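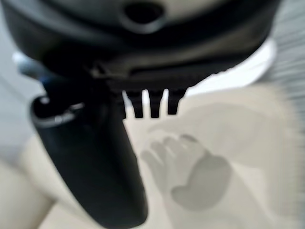 I had 43 failed grasps on the board and one result I didn't believe, and it was three in the afternoon, which at Poria is when the good coffee runs out.

Okay, so, the result. We were testing whether an arm could learn to pick things up by feel when its eyes were bad. My idea, my grant, my neck! You take the wrist camera and blur everything it sends until the world is soup. Then you let the arm practice, and you see how much of the job moves over into its fingers. I'd been telling people for months that the answer would be "most of it." I said so in the hallway and I said so to my mother.

The numbers said something else. With the blur on, the arm got better at the wooden spoons and the sponges, just like I'd promised, but it also got slow. Every single try, it would come down over the table, stop, and hang there for three seconds before closing. Same pause every time, spoon or sponge. I went through the code looking for a timer. I went through it again after lunch with a highlighter (on printed pages, yes, I'm that age).

So I did what you're not supposed to do and pulled up a chair next to the table to watch. Try 30 or so into the evening batch you stop seeing a machine and start seeing somebody looking for their keys in the dark. It came down. It waited. And while it waited the wrist was moving, just barely, a tiny rocking back and forth that none of my charts had room for, because I'd been saving its position only 2 times a second. All that fuss over feel, and I'd thrown away the part where it was feeling around.

Or looking around. That was the thing I couldn't settle! If you rock your head, near things slide more than far things, even when everything's a smudge. Maybe it had worked out how to see through soup. In which case my nice theory about fingers was toast, and I'd have to call Ó Dálaigh, the company paying for half of this, and tell them they'd bought a paper about eyes.

I ran the check that night. Black out the camera completely, leave the fingers alone, same objects. If the rocking was for feeling, it should keep rocking.

The arm came down. I had my hand flat on my knee and I was holding my breath like an idiot. It didn't rock. It didn't wait, either. It went straight to the table, bumped the spoon, bumped it again, and closed on nothing. I let it do the whole batch anyway, bump, bump, nothing, and I wrote each one down in my worst handwriting.

Around midnight I turned the picture back on, blur and all. Down it came, and there was the pause, and the little sway, and then the spoon going up off the table as if it had never been a problem.

I crossed out the title on the draft. I left the coauthors and the page count, those were still true. Then I changed the save rate, set up another batch, and went to see whether the machine by the stairs had any crackers left.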